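Media mañana

He dormido poco y mal, con la radio puesta hasta que el locutor de madrugada se quedó sin adjetivos para el empate. Segundo partido seguido en casa sin ganar, y lo del Vasarden ya tiene un aire de costumbre, como quien riega una planta de plástico.

Fui al campo con la bufanda buena, que es la que pica. En la primera parte el Omunau no pasó del centro del campo y nosotros tampoco le obligamos a nada. Arai falló un remate a dos metros de la línea, con el portero sentado, y luego miró el césped con reproche. Pensé que el césped había hecho su parte bastante mejor que él. Marcamos en el minuto 6 de la segunda, de rebote en una cadera, y lo celebré como si lo hubiera ensayado la cadera. A falta de 8 minutos nos empataron de córner. Siempre de córner. Creo que nuestros centrales consideran el primer palo una propiedad privada ajena. 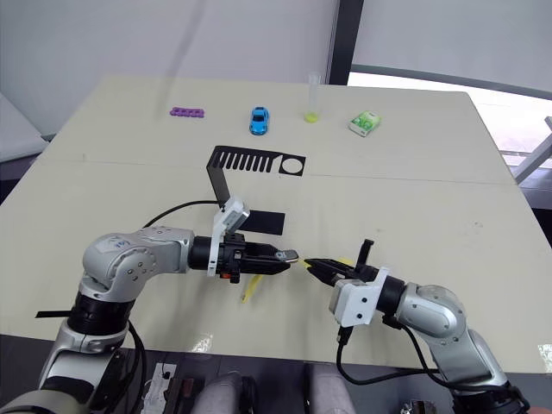 Pak-hei Yu me escribió por la noche que yo había visto otro partido, que el empate era justo y que Arai había jugado bien hasta que le llegó el balón. Que lo del córner era culpa del lateral, por quedarse atándose la bota en el segundo palo. Y que dejara de pedir la cabeza del entrenador en octubre, que en octubre se piden castañas.

Le contesté que a las castañas al menos se les nota cuando las aprietan. No me ha respondido.

He mirado la clasificación dos veces, por si de noche se ordenaba sola. Seguimos novenos. El Flatiler, que subió el año pasado con una plantilla que cabía en un ascensor, está por encima. En el boletín del club dicen que hubo más de 227 aficionados desplazados en el último partido fuera y lo ponen en negrita, antes que el resultado, que va en letra normal y al final.

El próximo es fuera, contra ellos. Tres horas de autobús de ida y otras tantas de vuelta, las de vuelta siempre más largas. He dicho que no voy. He dejado la bufanda en remojo, a ver si deja de picar, y he preguntado a qué hora sale.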